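Notes on a Month of Demonstration Gathering

Since the beginning of May, my working hours have been given over almost entirely to the collection of demonstrations for the Nordin project. Readers of this blog have asked what the work consists of, and I have put off answering in the expectation of having results to report. The results will take longer than I had hoped, so I will set out the procedure as it stands.

The purpose of the project is to teach a mobile robot a small family of fetching and sorting tasks. The learning system receives no written rules for these tasks. It receives examples, each one a complete recording of a person carrying out the task from start to finish, with the position of the hand tool recorded alongside the video. Our present set holds 158 accepted examples. The number rejected is considerably larger, and I will come to the reasons.

Each session is run by two people. One holds the gripper and performs the task. The other keeps the log, announces the starting arrangement, and decides on the spot whether the attempt is to be kept. Idun Hovland and I have shared these duties for most of the month, exchanging places at the midday break. Folke Kvam prepares the list of starting arrangements the evening before, and we are asked not to look at it in advance. He holds that a person who knows the next arrangement begins to reach for it early, and having reviewed my own recordings from the first week, I am obliged to agree with him.

The room is in ordinary use while we record. Margit Holmgren considered moving the sessions into a closed space and decided against it. A system trained only in a quiet room with fixed lighting will have learned a good deal about that room and may be of limited use outside it. Colleagues therefore go about their business, chairs are moved, and screens are left on or off as people please. We ask only that no one reach into the working area during an attempt. 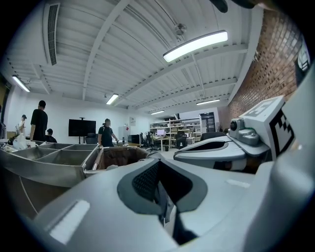 The workshop during the session, with the steel cart and its three compartments to the left of the robot.

The cart deserves a word, as it has given us more difficulty than any other item. Polished steel reflects the ceiling lights, and those reflections shift with every movement of the wrist camera. In early trials the trained system would hesitate over an empty compartment as though something lay in it. Ylva Lindholm proposed covering the metal with matte film. The proposal was discussed on a Thursday afternoon and set aside, on the grounds that the kitchens and stockrooms for which the work is intended will be full of uncovered steel. We chose to record more examples at the cart, at varied heights and angles of approach. It is a slower remedy and we do not yet know whether it is sufficient.

The fabric bin beside the compartments presents the opposite problem. Its interior is dark, and depth is hard to judge from the wrist view. Our written guidance now directs the operator to pause above the bin before lowering the gripper, so that the approach is clearly separated from the descent in the recording.

As to rejections, the most common cause is hesitation by the operator. A hand that starts toward one compartment, stops, and proceeds to another has completed the task, but the recording teaches the stop as well as the completion. The second cause is loss of position tracking, which occurs when the gripper is turned too quickly. The third, I regret to say, is clerical. On two occasions I entered the wrong arrangement number, and the attempts could not be matched to the list afterward. Brenda Hebden has since amended the log sheet so that the number must be read aloud and repeated before the recording begins.

A session may run up to 3 hours, though the quality of the demonstrations declines well before that. Movements become shorter and more hurried as the afternoon goes on. I noticed it first in Idun's recordings and then, less comfortably, in my own. We have moved the more delicate arrangements to the morning and keep the plain transfers for later in the day.

The next group of arrangements will place objects partly under one another, and Folke has warned us to expect a high rate of rejection. I have asked for new log sheets to be printed before we begin.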